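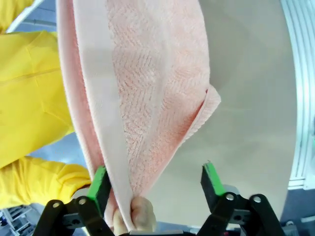

I have now died to the ferryman in Vekska 27 times, and I would like to talk about the save system. Vekska is a horror game from a small studio called Stevow, and it lets you save in exactly one kind of place: a bathhouse. You find a bathhouse, you hang up your lantern, you sit on the bench, the game remembers you. There are 16 of them on the whole map. The rest of the time you are on your own in a flooded town with a wet noise somewhere behind you. My one real-life concession to the theme is a pink terry towel, the kind with a flat woven band down the side, which lives over my knees during play because my hands sweat and controllers cost money.

People hate this save system. Dario Carbone, who reviews horror games and whose taste I normally trust with my wallet, called it "a tax on having a job." He has a point. I played the middle third of Vekska after work, and twice I had to choose between dinner and a half-hour of progress. I ate cereal standing up, with the game paused, which Vekska allows, though it keeps the sound going while it does. I assume this was deliberate. I assume somebody at Stevow got a raise for it.

But I keep thinking about Fenmont, the big-budget thing everyone played in March. Fenmont is gorgeous. Fenmont has fog you could spread on toast. It also saves every time you open a door, and sometimes when you only look at one. Around the third hour I figured out that the asylum director could kill me as often as he liked and it would cost me eight seconds. After that he was basically a coworker. He'd lunge out of the linen closet, I'd sigh, we'd do it again.

You can't be scared of losing something if the game won't let you have it in the first place. In Vekska I once carried a full lantern and two keys for 50 minutes without seeing a bench, and I have been less careful with other people's babies.

The usual answer is that we should have options. Let the tough guys have the benches and let everybody else save in the pantry. My friend Ivan Zhuravel plays this way, with every slider pushed to the cozy end, and he finishes games, so he's ahead of me there. I'd be fine with it. I'd also turn it on by the second night, tell myself it was temporary, and then write a column about how the game wasn't scary.

There is a patch on the way that adds a quick save, according to the forum, where the thread about it is at 2677 posts and has stopped being about saving. Most of it is now a fight over whether Kovalchuk, the bathhouse attendant, is dead. He is obviously dead. He has eels in his coat.

I'll install the patch. I have the ferryman to get past first, and the nearest bench is across the canal, on his side.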